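Notes for Week 4: What counts as a success?

Instructor: Loukia Nikolaidis
Read before lab. Bring your Plellex log sheets.

Last week three teams told me their policy "works." I asked each of them what that meant and got three different answers. One team meant it had worked on the last try before lunch. One meant it worked when the drawer was already open a crack. The third meant the loss curve looked good. I don't accept any of these, and you shouldn't accept them from each other in February when you sit on the other side of the table for project reviews.

So before we go any further with the open-and-close tasks, write down your success rule. Do it before you run anything. A rule you write after watching the trials will bend toward whatever the trials did. I have done this myself and I have watched people with a lot more experience do it.

For the cabinet task, a usable rule says where the door starts, where it has to end up, how much time is allowed, and what happens if the cabinet slides. That last one gets left out every year. If the robot drags the whole stack toward itself and the door swings because of it, is that an open door? Decide now. My own view is that it fails, but I'll grade you on whether you followed your rule, provided the rule was in the log first.

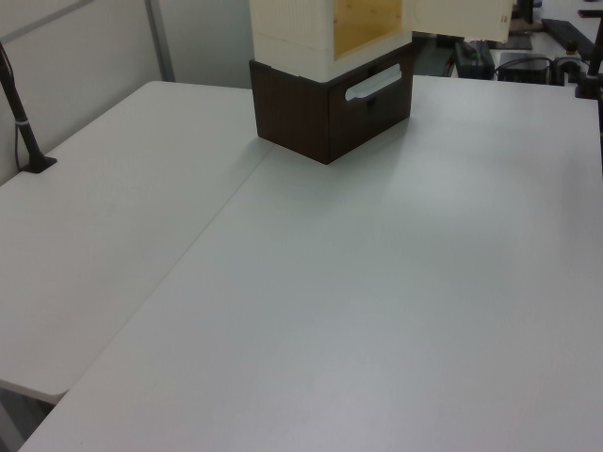

The drawer is harder to be honest about than the door. A drawer can be nearly closed, and "nearly" is where most of the inflated numbers in past reports came from. Pick a gap you can measure with the plastic ruler in the kit and stick with it. If two of you read the gap differently, write down both readings.

On trial counts. The Vondeo handout we used last year suggested 2 trials per starting position. That is useless. With 2 trials you can report 0, 50 or 100 percent and learn almost nothing from any of them. I'm asking for 17 per condition, all of them logged, including the ones you stopped by hand. A stopped trial is a failure unless your rule says otherwise. Please don't "restart" one because somebody bumped the table. Log it, say what happened, then run another.

A word about the 1,000 demonstrations some of you want to collect. Fine, if you have the hours. But the Leckie group last term had 39 demonstrations that varied the starting angle and did better on the door than a group with a far bigger pile recorded from one position. I don't take that as proof of much – it was one comparison, different operators, and the scoring rules didn't match – but it should make you slow down before you spend a weekend copying the same motion.

Also, be suspicious of video. Every final presentation has a clip, and every clip is the best run. From now on, if you show one success you also show the next trial in the log, whatever it is.

For lab:
Success rule for door and drawer, half a page, handed in before power-on.
Log sheet with every trial numbered.
One paragraph on how your rule could be gamed. Teams who say it can't be will get it back.

The Mamivetti reading is optional this week. I think its claims about generalizing to new kitchens are weak, and section 3 is where to look if you want to argue with me.

Last updated 2022-01-04 | Questions: see the instructor after lab | Back to top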